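Quiénes somos

La mayoría de las páginas como esta empiezan con una fecha de fundación y una frase sobre la pasión. La nuestra se fundó porque a dos personas les parecía mal la manera en que habían aprendido idiomas, y de pasión andábamos justos. Lita es una escuela pequeña de lenguas para adultos, en Nernusdale, a dos calles del mercado cubierto. Enseñamos español, turco y lituano. No enseñamos inglés, para eso hay escuelas en todas las esquinas y algunas son bastante buenas.

Nos piden a menudo que expliquemos nuestro método. Desconfiamos un poco de la palabra. Hemos trabajado en academias que tenían un método registrado, con su manual, su carpeta de anillas y su curso de formación para profesores, y cuando uno entraba en el aula veía lo de siempre: una persona que sabe la lengua, un grupo que no la sabe y una hora y media por delante. Lo que ocurre en esa hora y media depende mucho del profesor, bastante del cansancio de los alumnos y muy poco de la carpeta.

Dicho esto, algunas costumbres sí tenemos. Los grupos son de hasta 6 personas. Se habla desde el primer día, mal, y se corrige después. La gramática se explica cuando alguien tropieza con ella, y si nadie tropieza con el subjuntivo en tres semanas lo ponemos nosotros en medio del camino. Usamos libros de texto a regañadientes. El de español lo cambiamos hace poco y ya nos arrepentimos; el de turco es viejo, feo y funciona, de modo que se queda.

Qué no prometemos

No prometemos fluidez en tres meses. Hemos visto esa promesa en autobuses, en sobres de azúcar y en la web de un competidor de Clanstead que también garantiza resultados al 100 por cien – sin decir en ninguna parte qué resultados. Una persona adulta que trabaja, que viene dos tardes por semana y que hace la mitad de los deberes puede llegar al final del primer curso a mantener una conversación sencilla con alguien paciente. Nos parece un resultado estupendo. También nos parece que hay que decirlo antes de cobrar la matrícula.

Tampoco prometemos que aprender sea divertido. A ratos lo es. A ratos es aprenderse los casos del lituano, y a eso no le hemos encontrado todavía la gracia. Durante una temporada probamos con juegos de mesa, y los alumnos se lo pasaban muy bien en la lengua que ya sabían.

Y no entregamos diplomas con sello dorado. Damos un papel que dice a qué curso ha asistido usted y qué nivel le vemos. Si necesita un título oficial le preparamos para el examen y le decimos cuándo creemos que conviene presentarse. Hay quien se enfada con la respuesta.

Sobre la tecnología en el aula

Cada cierto tiempo nos visita alguien con una tableta y una presentación. Nos han ofrecido pizarras que escuchan, auriculares que traducen y una aplicación que pone una cara triste cuando el alumno lleva dos días sin conectarse. Hemos probado varias cosas, algunas durante un curso entero. Nos quedamos con los audios, que permiten oír a gente de sitios distintos hablando a velocidad normal, y con un programa de tarjetas de vocabulario bastante austero. Lo demás lo devolvimos.

No somos contrarios a las máquinas. El argumento de que pronto nadie tendrá que aprender idiomas lo oímos ya con los diccionarios electrónicos, y quienes vienen aquí siguen viniendo por motivos que el aparato no toca: una suegra, una herencia en otro país, un traslado, unas ganas viejas. Puede que nos equivoquemos y que dentro de unos años esta página dé risa. Entretanto, el aula de turco está llena.
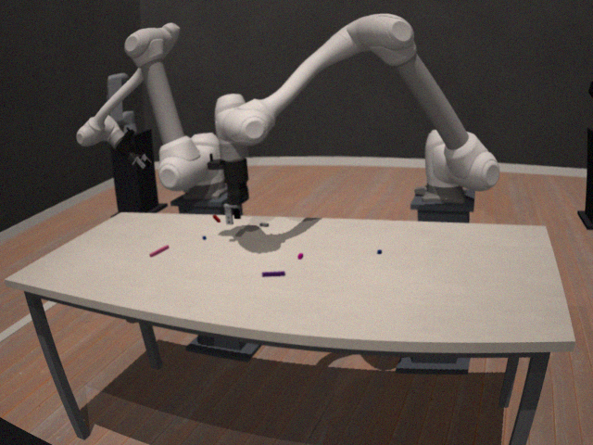 Şükran Gündoğdu no está de acuerdo con nosotros en casi nada de esto, y nos pidió que constara: según ella, la escuela presume demasiado de no presumir, y una alumna que practica cada noche con una aplicación tonta llega a clase mejor preparada que uno que espera a que lo corrija una persona. Añadió que el libro de turco no es que funcione, es que la gente le ha cogido cariño.

En lo del libro quizá tenga razón. En lo otro le hemos pedido datos y nos ha respondido que se los demos nosotros primero. No los tenemos. Ninguna escuela de nuestro tamaño los tiene, aunque muchas publiquen porcentajes de satisfacción recogidos el último día, con pastas y café.

El equipo

Aslı Tuncer coordina los cursos de turco y lleva la secretaría por las tardes. Es también quien hace las pruebas de nivel, que consisten en una charla y un texto breve escrito a mano. Suele durar menos de lo que la gente teme. Si alguien ha estudiado antes por su cuenta conviene que lo diga, los autodidactas nos descolocan mucho: saben decir «no obstante» y no saben pedir la cuenta.

El resto del profesorado cambia poco. Pagamos las horas de preparación, cosa que en este sector no se da por supuesta, y tal vez por eso se quedan. No ponemos fotos sonrientes ni biografías en las que todo el mundo es viajero incansable. Si quiere saber cómo da clase alguien, venga a una. La primera es gratuita y no le llamaremos después.

El local

Estamos en el primer piso del edificio Adomaitis, encima de la mercería. Hay tres aulas, una de ellas con una columna en un sitio pésimo. La calefacción se enciende tarde y en invierno recomendamos no quitarse el jersey hasta pasada media clase. Tenemos ascensor, estrecho; quien use silla de ruedas que nos avise y daremos la clase en la sala de la planta baja, que nos dejan sin problema.

Los cursos empiezan en septiembre y se puede entrar más tarde si queda sitio y el nivel encaja – preferimos decir que no a meter a una persona en un grupo donde va a pasarlo mal. Los precios están en la puerta y en el folleto, con el material incluido. No hay oferta de lanzamiento, ni descuento que caduque a medianoche.

Para preguntar cualquier cosa, lo mejor es pasar por secretaría a partir de las cinco de la tarde. El correo lo leemos, pero con retraso.

También le puede interesar

Prueba de nivel: cómo es y cuánto dura
Grupos con plazas libres
Por qué cambiamos el libro de español
Lituano para quien ya lo intentó una vez
Cómo llegar al edificio Adomaitis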